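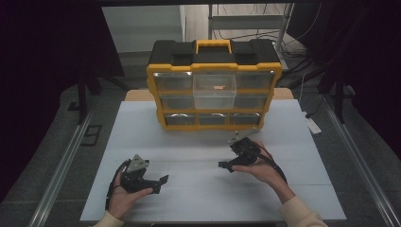

Parts organizer (also small parts cabinet, drawer box, or, in my family, "the screw hotel"). A parts organizer is a case full of little drawers for holding things too small to live anywhere else: screws, washers, fuses, beads, fish hooks. I've been writing up storage for this wiki for years and it's still my favorite entry! The kind with a carrying handle is the one I'd get first, like the black and yellow model with three rows of small clear drawers and a curved pull on each. With the middle drawer of the top row slid out, you can see right through the plastic to the little orange thing inside, and that's the whole appeal for me.

Sizes
Portable boxes usually have fewer drawers (mine has 16), while wall cabinets go a lot higher. The biggest I've used was an 82-drawer monster at the Rastdale repair club, and I never did learn where the cotter pins were.

Drawers
Clear fronts save on labels, though I label anyway. Look for a stop at the back of each drawer, a small lip that keeps it from coming all the way out when you yank it. If yours has no stop, pull gently (ask me about the 145 brass tacks under my dryer). Some drawers take a divider, handy for two sizes of the same screw.

Carrying
Check that every drawer is fully shut, lift straight up, and keep it level. Yae Ikeda, who edits the toolbox page, puts a strip of painter's tape down the front before a car ride, and I've started doing it too.

See also: tackle box, bead tray, pegboard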